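About Us

Hi, and welcome to Talomach! I'm the owner, the teacher, the receptionist and the person who refills the coffee pot, so if you call or walk in, it's me you get. We're a little computer school for grown-ups, and by grown-ups I mean anybody who was already out of school when the rest of the world decided everything should be done on a screen.

I started teaching at my own kitchen table. I'd been doing bookkeeping at Cedach for years, and I was the one people came to when the spreadsheet ate their numbers. I liked those visits a lot more than I liked the bookkeeping! So I put a card up at the grocery store, got two students, and used my daughter's old desk for the second machine. By the next February the kitchen was too small and my family wanted to eat dinner sitting down, so I rented the front half of the old Tesfamariam shoe store. The sign still says shoes if the light hits it right.

What do we teach? Mostly whatever you came in wanting to know. Email, photos, typing, how to write a letter and then find it again the next day. The beginner course is 30 hours, spread out over mornings or evenings, and you can switch between the two if your shifts change. I keep classes small. I get around to every chair and I don't grab your mouse (my first computer teacher did that to me, and I went home and cried).

After the beginner course a lot of people stay on for Spreadsheets, which I promise is more fun than it sounds – we plan a pretend wedding and go wildly over budget. Then there's Family Photos, where you bring a shoebox of prints and we scan until somebody starts telling stories and the scanning stops. I've learned to leave extra time for that one.

The newest class is Under the Hood. I put it off for ages, and then so many of you asked what's in the box under the desk that I gave in. We learn the names of the parts and what each one does, and we talk about when it's worth adding memory to a slow computer and when you should save your money.

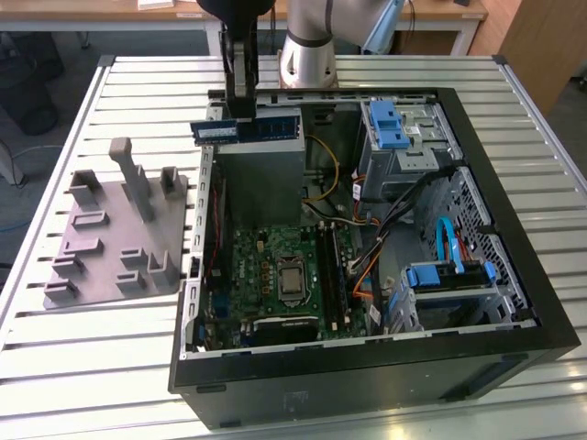
You don't need any background for it, and you don't need to own a screwdriver. Wear something comfortable and leave the dangly bracelets at home. If you've only ever turned a computer on and off, come anyway, you'll be in good company.

We use Clanex workbooks for the beginner course, and the price of the book is included. They're spiral bound so they lie flat, and the print is nice and big. My oldest student so far signed up with me when I was 46, and she liked to remind me that I was a kid.

Parking is in back, next to the bakery. Please don't take the bakery's spots before noon! If the front door sticks, give it a good push down low. And if you're nervous, come by on a weekday afternoon and just sit at a machine for a bit, no charge.

Page last updated Nov 14, 2010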